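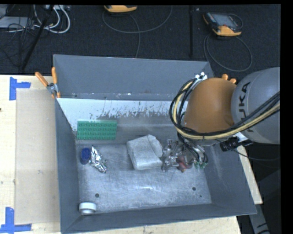
How often should the dress pack on a bin-picking arm be inspected?

At the start of every shift by eye, and by hand with the drives off after every 98 hours of running. The interval is shortened when the cell is changed to a new bin, a new gripper or a new home position, because each of these changes the path the cables follow.

Chapter 4
Cables, Wrist and Bin: Routine Care of a Picking Cell

4.1 Scope

Chapter 3 dealt with mounting the arm and setting its base frame. The present chapter assumes that the arm is bolted down, mastered and running at reduced speed, and that the bin has been placed within reach. It covers the parts of the cell that wear or shift in ordinary use: the cables on the outside of the arm, the connectors near the wrist, the gripper fingers, and the bin itself. Work inside the controller cabinet is left to Chapter 7.

The procedures were written for the Landent training cell, in which a six-axis arm picks mixed household and workshop items from an open metal bin. They apply with small changes to any cell of the same general layout. Where the arm maker's manual gives a different limit or torque, the manual governs.

4.2 Terms used in this chapter

Dress pack. The set of cables and hoses carried along the outside of the arm, together with the clamps and sleeves that hold it.

Service loop. The slack left in the dress pack at a joint so that the joint can turn through its working range without pulling on a connector.

Bin frame. The coordinate frame fixed to the bin. All pick positions are stored in this frame. If the bin moves and the frame is not taught again, every pick is wrong by the same amount.

Touch-off point. A fixed feature of the bin, such as a corner, to which the tool tip is brought when the bin frame is checked.

4.3 Why bin picking is hard on cables

An arm that moves parts between two fixtures repeats a small number of paths, and its dress pack bends in the same places each time. A bin-picking arm does not. The wrist approaches from a different angle on nearly every cycle, and the forearm may drop low enough for the cables to touch the bin wall. Damage therefore appears in two forms. The first is fatigue at the clamps, where the jacket turns dull and then cracks. The second is abrasion along the section that passes over the wall.

Abrasion is the easier of the two to find. Fatigue is often hidden under the clamp, and the clamp must be opened to see it. In the log kept for the Landent cell, the first cable replacement was recorded at 2,392 hours. The jacket had split beneath a wrist clamp and showed no outward sign.

4.4 Inspecting the dress pack

Carry out the following with the arm in its service position and the drives locked off.

1. Start at the base and follow each cable to the wrist. Feel for flat spots, cuts and stiff sections.
2. Open each clamp in turn. Look at the jacket beneath it, then close the clamp in its original place.
3. Check that every connector near the wrist is fully seated. Do not pull on the cable to test it.
4. Unlock the drives. In manual mode, turn each wrist joint slowly to both ends of its working range and watch the service loop. It must not go tight, and it must not fall below the gripper.
5. Enter the result in the log, including the clamp positions if any were changed.

A clamp that has been moved is treated as a new installation. Repeat the check after 10 hours of running.

4.5 The gripper

Finger linkages collect lint from cloth and flakes from foil and tape. Wipe them with a dry cloth. Oil is not used on open linkages in a picking cell, as it carries over to the items and holds dust. Play in the linkage is measured at the fingertip with the gripper closed and unpowered.

4.6 The bin

Scratches in the floor of a metal bin do no harm in themselves, but they alter how the surface reflects light, and a camera threshold set on a new bin may need to be set again. Raised burrs must be filed down. Any clamps used to hold a lid or panel are checked for tightness with the arm parked well clear.

Tape marks on a table help in putting a bin back after cleaning. They are not accurate enough to replace the touch-off. After the bin has been lifted or pushed, bring the tool tip to each touch-off point at reduced speed and compare the reading with the stored value. Section 4.7 sets out the method for teaching the frame again when the two do not agree.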